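Folding T-shirts on the bed

11 Jan 2022

I own too many T-shirts. I have known this since June, when I moved out of the place on Beltov and carried two full drawers of them down the stairs in trash bags. In the new place I have one drawer for shirts, and it sticks when it gets too full. So last week I finally sat down and worked out a way of folding them that I can keep up.

I used to fold on top of the dryer. There isn't enough room for that. A shirt has to lie flat with both sleeves out, and on a dryer one side always hangs off and pulls the rest with it. A bed works better. Any bed will do as long as the blanket is off and the sheet is pulled fairly smooth. I clear a space the size of a shirt plus a foot or so all the way around and push everything else up to one side.

The shirt I had the most trouble with is the plain blue cotton kind. It's soft and the hem likes to bunch. The steps are:

Hold it up by two corners and let it hang for a second. Give it one shake.
Lower it so the bottom edge touches the sheet first, then lay the rest down away from you.
Pull the sleeves out to the side. Smooth from the middle toward the edges with a flat hand.
Fold one side in to the middle, sleeve back on itself, then the other side.
Fold up from the hem in thirds. 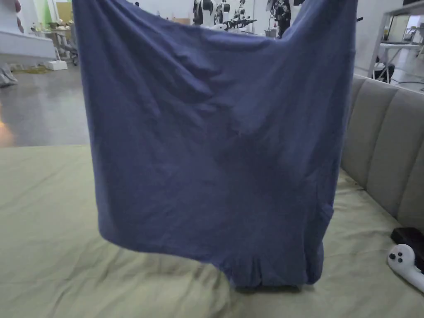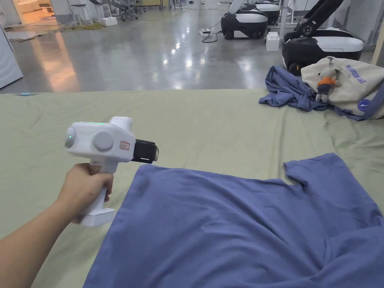
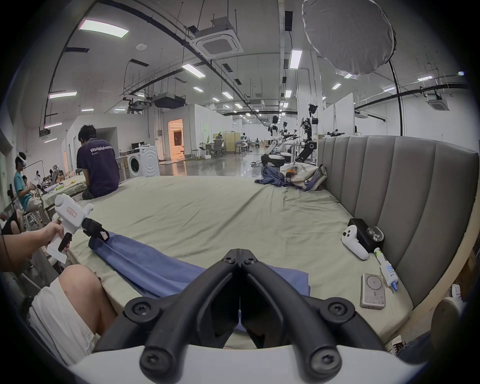
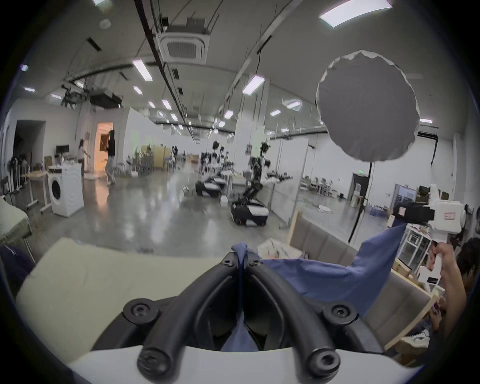 Blue cloth, at different points in the handling.

The second step is the one I kept skipping. If you drop the whole shirt at once you spend longer smoothing it than you would have spent folding it. It also helps to pull at opposite corners when a part gets twisted. Tugging at the middle only moves the wrinkle somewhere else.

I tried a folding board too, a Drinda, the plastic kind with hinged flaps. It makes very even folds but everything comes out the same size, and that size is wider than my drawer. It's now in the closet. If anyone near Chisholm wants it, leave a comment.

Thirds fit my drawer standing up on edge, in two rows. Long sleeves go on the shelf, folded in half and stacked, and I haven't found anything better for those. Sweatshirts I don't fold at all. They go on hooks behind the door.

Next is the sock situation, and then the towels.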